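Hi all,

Pejman Rostami wrote:
> Has anyone got a good way of laying out bottles before they go
> in the box? Mine roll all over the place.

Oh yes, Pejman, I've been there! We put a green mat down at Irnville and I wouldn't go back – get one if you can.

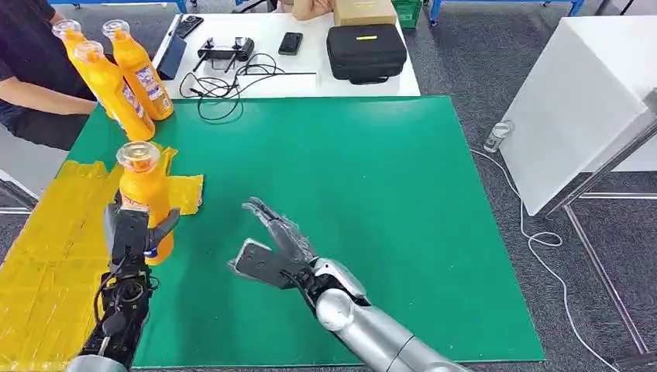
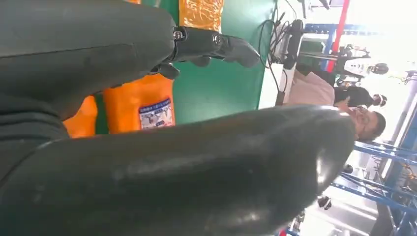
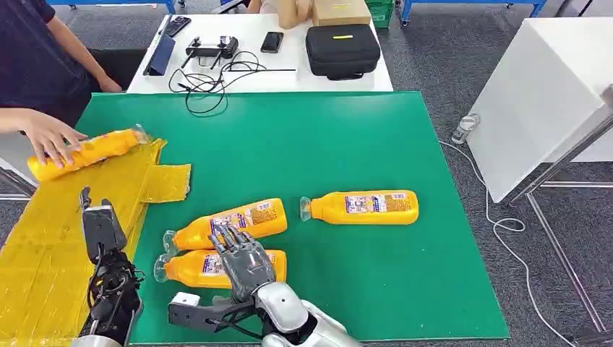 Zillcombe list, issue 7

I like the yellow ones on their sides, caps all pointing the same way (middle of the mat in the last one). The Basen order in October was 2,288 bottles and my back still knows it.

Has anybody got a spare mat, by the way?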